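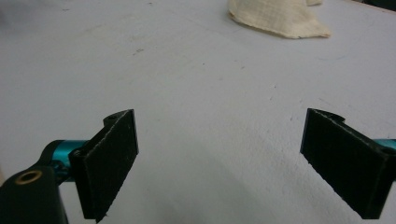 How often do the finger pads on a hand-held gripper need to be changed? In our lab the answer is every 300 grasps when the work is cloth, and sooner if the pad has started to shed at the front edge.

4.2 Pad care and finger alignment

We came to that number the slow way, and it was one of the most enjoyable parts of the project. The Jelar gripper was set up in November with a fresh pair of pads, and we kept using them until the grasps went bad. The first pair lasted 492 grasps. By then the fingers were missing the thin fabrics so often that we had been blaming the operator's timing, the grip angle and the table height in turn. New pads fixed all of it in a single morning! After that we logged every pad change in the same file as the grasps themselves, so that a drop in success could be checked against pad age before anyone touched the settings.

Figure 3 was taken from the gripper with its jaws open, low over the white work table. The two dark, felt-like pads face each other across the gap, and a crumpled piece of cream cloth with a loose, gauze-like weave lies well beyond them. Fabric of this type is a hard test for a worn pad. The yarns slide over each other, a fold can flatten as the fingers close, and a pad that has gone smooth will pull on one layer and leave the next one behind. Stiff cotton forgives a great deal more.

Figure 3. Open jaws over the work table, with a cloth beyond them.

Changing the pads takes one person and a clean bench. The old pad is peeled from the top down, slowly, and whatever glue is left on the plate is rubbed off with a dry cloth and a plastic scraper. We tried solvent early on and gave it up, as it left a film that the next pad would not stick to. The new pad is pressed on from the center outward and left under a light clamp for 6 hours. We usually did this late in the afternoon and had the gripper back in use the next day.

Alignment comes next, and it matters more than we expected. Each finger is carried on a teal rod, and a very small turn at the joint is enough to make the pads meet at the front before they meet at the back. Our check uses a strip of tissue paper. The jaws are closed on it, the strip is tugged at the front, middle and back of the pads, and the pull should feel the same in all three places. If it doesn't, the joint is loosened, the finger is turned by hand, and the check is done again. Odette Vidal, who wrote the first version of this routine for the Toltetti trials, found that tightening the screw can shift the finger slightly, so the last tug always comes after the last turn of the screwdriver.

The table gets its own attention. Lint gathers on it during a session, and the pads pick it up each time the fingers touch down. We wipe the surface before the first grasp of the day and again whenever the fabric is swapped. Scuffs and light smudges that don't come off are left alone – they had no effect on the grasps that we could measure, and scrubbing them only put more marks on the surface.

With the routine in place, the two grippers could be swapped in the middle of a session and the operators went straight on working. That was a real pleasure to see after the first weeks. The one open problem is storage. Pads kept in the Plaromdale room came out slightly flattened on one side, and we now keep them loose in a drawer until they are needed. The effect of pad thickness on closing force is taken up in Section 4.3.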